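Bukton Home & Shop Forum > Automation > Can a machine do the laundry yet?

nukitz_fan
Joined February
We got our third brochure this winter promising a machine that folds, and I run the linen room at a small inn, so of course I read every word of it (twice, with coffee). We go through 300 towels on a busy weekend. Is any of this close, or should I keep my folding table and stop dreaming?

oldpress70
Keep the table. I've been around commercial laundries most of my life and the machines are wonderful with flat, wet, predictable sheets. Hand one a pillowcase that's inside out and you'll be fishing it out of the rollers before lunch.

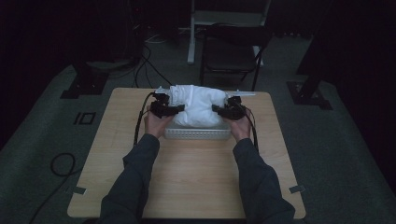 Ashley Treloar
Moderator, Automation board

I'm going to disagree a little with oldpress, whom I love dearly. Look at the white cloth bunched up between those two grippers. It's a person doing the work, one gripper in each hand, and even so it's a soft wrinkled heap on top of a tray. Cloth has no edges when it's crumpled like that, and you and I find the corner by feel without giving it a thought. That's the hard part, and I do think people are getting at it the right way, by working through the same grip a machine would have. I wouldn't bet on this year, but I wouldn't laugh at it either.

oldpress70
Ashley, you're kind, but squeezing a cloth from both sides isn't folding one! My granddaughter can squeeze a cloth.

Ashley Treloar
Ha, fair enough. I only meant that picking it up comes before folding it, and picking it up is where most of them fall down.

ulport_dave
Shop side here. We tried the Bastos arm on wiping down benches and it did fine until somebody left a rag in a ball, and then it pushed the rag back and forth for almost 70 minutes while we were at lunch and a meeting. Boxes, though? It moved 600 of them in a shift and I never had to look up. So I'd say yes to anything stiff and no to anything floppy.

nukitz_fan
Well, towels are about as floppy as it gets, so I guess I have my answer for now. Dave, did you end up keeping the arm?

ulport_dave
Kept it, for the boxes. I wipe the benches myself.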